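The bridge at Karolholm, as remembered from the cellar side

The older of the two sisters was 13 when the river bridge at Karolholm was blown up. She is 81 now and lives in the same street, two doors down from the house where the family spent the last winter of the war. She agreed to talk on condition that her name was left out, and her sister, who joined us after lunch, asked for the same.

"People want to hear about the explosion," the older sister said. "I didn't see it. I was in the cellar of the bakery with my mother and the people from the flats above. I heard it, and then plaster came down on the bread trays."

There were 34 people in that cellar, a figure she is sure of because her mother kept the list for the bread. The list survived and is now in the town museum at Zerkville, in the room with the ration cards. It gives surnames and house numbers only. Children were written down as half a person, which meant half a portion, and she still thinks that was wrong.

They had gone down in October, at first only for the nights. By the new year they were staying there through the day as well. Water came from a pump in the yard behind the tannery, and the boys were sent for it early, before six in the morning, when the shelling from the Trurora side was usually quiet.

"Usually," she said. "You learned not to rely on it. My cousin went at the same time every morning and one morning it started early. He lay behind the trough until it stopped and then he filled the buckets and came back. He got shouted at for being late."

I asked about the bridge itself. It had carried the road and a single railway track, and until that winter most families on the south bank had somebody working on the other side. Her father was at the timber yard in Nava and crossed twice a day. On the morning the bridge went he was already over. The family did not see him for six weeks.

"We had no word at all," she said. "There was no telephone and the post had stopped. My mother went to the bank every afternoon and looked across. You could see people on the other side doing the same thing. They were too far off to recognise."

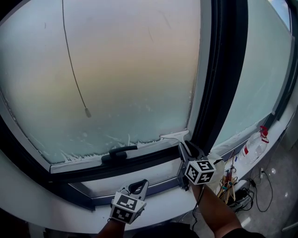 Her sister remembers it differently, and said that their mother went only once or twice, and in the mornings. By her account the bank was closed off within days and anyone who went near it was sent home. She was nine then, and said she would hardly have forgotten a daily walk like that.

They argued about it for a while, without heat. They do agree on how their father came back. He walked upstream to the weir and crossed there at night with two men from the yard, carrying a sack of potatoes between them – the older sister says potatoes, the younger says turnips. He had lost his boots and was wearing a pair of women's galoshes tied on with wire.

The cellar was given up at the end of March. The bakery opened again before the school did. A ferry ran for several years, taking carts on some days and only people on others, and the new bridge was built further down, where the river is narrower. The stone footings of the old one can still be seen in a dry summer.

Neither sister goes to the yearly ceremony. The younger went when the plaque was put up and found the speeches too long. The older has never been.

"They hold it at the bridge," she said. "If they held it at the bakery I might go."

The bakery is a shoe repair shop today. The cellar is used for storage and the owner let us go down to look. The ceiling is lower than she remembered, and there is a new concrete floor, but the iron hooks where they hung the lamps are still in the wall.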